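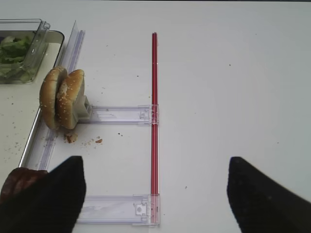

Re: Clear clip-together racks from Hallon

> The Hallon rack is great for snacks on the table. Two minutes to put together, and it holds up. We have had ours since December and I'd buy another.

Two minutes? I'd like to see that. Mine is clear strips, clear clips and one red rod, and I still can't tell which way the latch on the clip is meant to face. Clear parts on a white table - who thought of that?

I also doubt the 3000 g limit they print on the box. Has anyone loaded one that far? If so, what with? Otherwise I'm sending it back to Justdale.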